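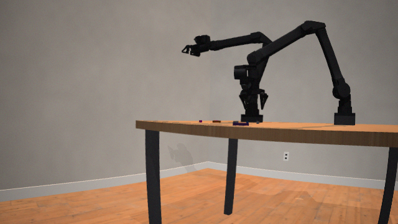 Stoltetti bench model in the simulator, both arms mounted, grippers empty.

[workshop-robots] Re: Stoltetti: second arm, base spacing and finger clearance
From: Joni Kinnunen
To: workshop-robots
Date: 8/10/25

Éabha Conneely wrote:
> I read through the config you pushed and have three questions before
> I cut the base plates.
>
> 1. Is the room in the model the real back room at Chornovol or a
> placeholder? If the walls are wrong then the shadows are wrong, and
> Italo wants to use the renders for the color thresholds.
>
> 2. The table is modeled as one rigid slab. The real one flexes when
> the first arm does a fast shoulder move. With two arms on it I expect
> worse. Are you modeling that at all?
>
> 3. With the bases where you have them, can the wrists hit each other?
> I would prefer to find out before there are holes in the table.
>
> Éabha

Taking these in order.

1. Room dimensions are real. I measured 3790 x 3372 mm wall to wall and entered that. The surfaces are not real. The walls are a stock gray with some mottling and the floor is a stock plank texture. Baseboards came with the room template in Vusunum and I left them in. For geometry the model can be trusted. For color it can't, and I would ask Italo not to tune thresholds against it yet. The lamp positions are guesses and the shadow softness is whatever the default is.

2. No flex. The tabletop is rigid, top surface at 845 mm from the floor, and the arms are fixed to it through their base links. I tried putting a spring joint under each base and the solver got slow and then unstable at the step size we need for the finger contacts. Seija suggested measuring the real deflection with a dial indicator and applying it as an offset in the planner. I think this is the better route. If someone can lend an indicator with a magnetic base I will do it with the first arm only, shoulder move at full speed, and post the numbers.

3. Yes, they can hit. The forearms cross in plan view in a fair number of ordinary poses, and a wrist hanging down from one arm can end up right over the other arm's base. The planner checks link against link with a 5 mm margin, but that check uses the simplified hulls. The hull for the gripper closes over the opening between the strut and the outer arm of each finger, so it is conservative there. It is not conservative at the wrist, where the motor housing sticks out sideways and the hull I generated clips it. I found this when a path passed the check and the full meshes still touched.

The fix is a separate hull for the housing. It is in the branch, not merged. Please do not drill from the current main.

On the finger geometry, which Aino raised off list: I have added a view from behind the gripper, looking out past the fingers, so that the opening can be compared against the real one on the first arm. The jaw model is the same one for both arms.
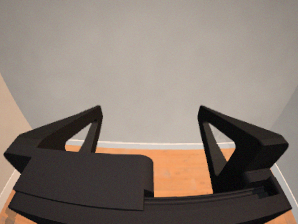 With the jaws spread wide apart, the joint value in the simulator and the one reported by the Pruton board do not agree. The board reports travel from its own homing stop, and the simulator counts from fully closed. The sign is also inverted. I have put the conversion in one place (jaw_units, in the arm config) and removed the two other places where it was being done by hand. If you have local scripts which flip the sign themselves, take that out or the jaws will close when asked to open.

Still open:

- Wrist hull, as above. Needs a second person to look at it.
- Cable run. Neither arm has cables in the model. On the real first arm the loom limits wrist roll well before the joint limit does, so the reachable set in simulation is too generous.
- Mass of the finger parts. I used the printed weight from the slicer. Aino has a scale that reads to a tenth of a gram – could you weigh one finger with its screws in?
- Small test blocks. Friction is a single value for all of them. It will do for reach tests and nothing else.

Éabha, if you want to cut the plates now, the outline is final. Only the position on the table may move, and I would expect a shift along the long edge, away from the other base. Leave the mounting holes in the tabletop until the hull is merged and I have rerun the path set. I should have that done before the end of the month.

Joni

Related threads
Stoltetti: first arm shoulder backlash (Italo Serra)
Dial indicator to borrow? (Seija Miettinen)
Pruton board: homing stop drifts after power cycle
Vusunum step size and finger contacts
Base plate material for the second arm (Éabha Conneely)

Chornovol shared workshop mailing lists | Contact the list owner | Messages remain the property of their authors | Back to top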